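Sorting a Mixed Box of Individually Wrapped Snacks

Applies to shared snack boxes on a tea table, counter or sideboard. Revised February 2023. 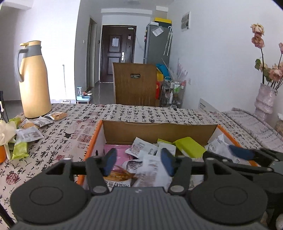 A mixed box fills up from several sources and is rarely emptied. New packets go on top, old ones settle, and the baked goods at the bottom are crushed or past their date by the time anyone reaches them. The procedure below takes 30 minutes the first time and much less after that. It assumes one open carton with the flaps still attached and every item sealed in its own wrapper.

What you need

A clear table surface, covered with a cloth if the table marks easily
The box itself
2 shallow trays or large plates
A dry cloth
A soft pencil and a strip of paper tape

1. Clear a working area

Move any thermos or teapot to one side of the table, with the handle turned away from where you will be working. Leave a space at least twice the size of the box. If the tablecloth is printed, put the trays down first. Small white packets are easy to lose against a busy pattern.

2. Empty the box completely

Take the packets out by hand, a few at a time. Do not tip the box. Filled pastries and thin crackers break under the weight of anything that lands on them, and a broken item inside a sealed wrapper is hard to spot later. Collect strays from around the box as well and treat them as part of the same lot.

Wipe the inside of the carton with the dry cloth, including the corners and the fold at the base of each flap. A damp cloth softens the board.

3. Check each packet

Look for the date first. On individually wrapped items it is often stamped on the end seam, or printed only on the outer bag that the packets came in. If the outer bag is gone and there is no date on the wrapper, put the packet on the second tray and use those up first.

Then check the seal. Press the packet lightly between two fingers. A sound packet holds its air; a failed seam lets it go slowly. Vacuum-packed items work the other way and should sit tight against the contents. Discard anything that fails.

4. Sort by how easily it breaks

Sorting by colour or brand looks tidy but does nothing for the contents. Use three groups:

Firm: hard candy, nut bars, dense cakes
Soft: filled buns, jelly, dried fruit
Brittle: crackers, wafers, flaky baked items

Clear wrappers make this simple. For opaque ones, feel the edges through the film. If you cannot tell, treat the item as brittle.

5. Repack

Stand the firm packets on edge along the back wall of the box, labels facing forward. Lay the soft ones flat in the middle. Brittle items go in last, at the front, with nothing on top of them. Within each group the earliest date goes nearest the front.

Fill to just below the rim. My own carton takes nearly 88 small packets when packed this way, but 16 fewer is more comfortable to pick from. Keep the surplus in a closed tin and top up from that.

Leave the back flap standing if the box stays on the table. Write the earliest date on the paper tape and fix it to the inside of the flap, where it can be read without moving anything.

6. Placement

Keep the box out of direct sun and away from the spout side of the thermos. Steam does not get through a good seal, but it does warp the carton - and drips will take the print off some paper wrappers.

Notes

In August, or in any warm room, take chocolate-coated items out of the box and store them separately. They soften and then set to the shape of whatever is beside them.

Chutima Suksawat suggested the pencil in place of a marker, as the tape can then be corrected and left on. The three-group method is adapted from a pantry sheet by Brittany Caron, who sorts into five. For one box, three is enough.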